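3.2 Dish transfer and the use of the second basin

Households in the Skisley sample were asked to keep to their ordinary routine after the evening meal. No instruction was given about which items should go in the dishwasher and which should be washed by hand. The unit of analysis is the transfer, defined as the movement of one item from one holding place to another. Holding places were coded as table, counter, basin, rack, dishwasher (upper or lower) and cupboard. An item picked up and put back in the same holding place was not coded as a transfer, even where it had been turned or moved along the row.

The final set holds 608 transfers, of which 335 ended in the dishwasher and 170 ended in a drying rack. The remainder ended on the counter or in a cupboard. Coding followed the Kelmendi scheme with one change. In the original scheme a rack standing in a sink is coded as part of the sink. We coded it as a rack, as the residents used it in the same way as a rack on the counter and often left dishes in it until the next meal.

Kitchens with a double sink showed a clear split between the basins. One basin was kept free for rinsing and filling, and the other was given over to the rack for most of the day. Where the dishwasher sat directly below the counter, its open door took up the floor space in front of it, and residents worked from one side, reaching across the door to the lower rack. Plates were placed in the tines first. Trays and wide containers were laid flat when the load was small and stood on edge when it was large. Cups were sometimes put in the lower rack even when the upper rack had room, a habit also noted in the earlier Flandness survey.

Figure 2 shows the layout coded as Type B, with the rack in the right basin, a single plate upright in it, and the lower rack of the dishwasher pulled out.
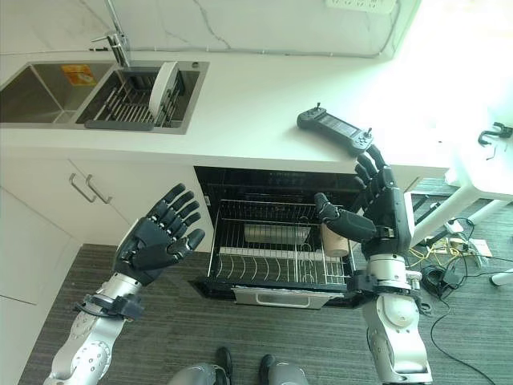

Figure 2. Type B layout: double sink with rack in one basin, dishwasher open.

Partial loads raised a coding problem. With few items in the lower rack, coders disagreed on whether a flat container was stored or only set down, and the colour and shape of the item were no help in deciding. We settled on the position at the end of the session as the final holding place. Sessions in which the dishwasher was being emptied and filled in turn were coded twice, once in each direction, and the two passes were compared before the totals were drawn up. Disputed transfers were kept in the set and marked as such in the Bokisis file.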